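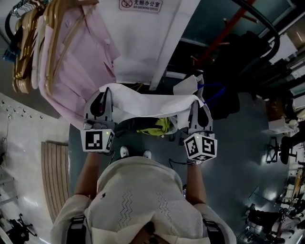

Mafalda Tavares spent five years answering phones in the claims office at Horkico before she decided to study people who did the same. She is now in the final stretch of a doctorate in sociology at Turnia, looking at what becomes of adults who go back to university after their jobs disappear.

The prospectus version of that story is a cheerful one. I asked whether she believed it.

"Some of it," she says. "But the cheerful ones are the ones who answer the survey."

Her own study rests on 30 long interviews, which seems thin to me for a thesis with such a large claim in it: that a degree taken at forty mostly changes how people talk about work, and does rather little to their pay. Tavares doesn't bristle. "It is thin, if you want a percentage. I can't give you one. I can tell you what people said when I let them talk for two hours." 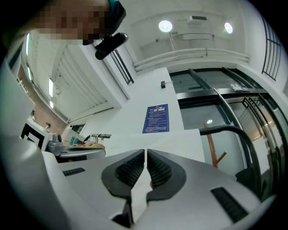 A dark teal cap, with black finger pads in the foreground. Photo: Henrique Prata

Her supervisor, Deolinda Pacheco, sent back the February draft with the word "transformative" struck out wherever it appeared. Good. The department's own website still uses it on the front page.

And the money? The Teixeira bursary pays her 3000 a year, and she keeps evening shifts going alongside it. "They call it support for mature students — it covers the train," she says. She hopes to submit by the autumn. As for a lectureship afterwards, she has applied for two and heard back from neither.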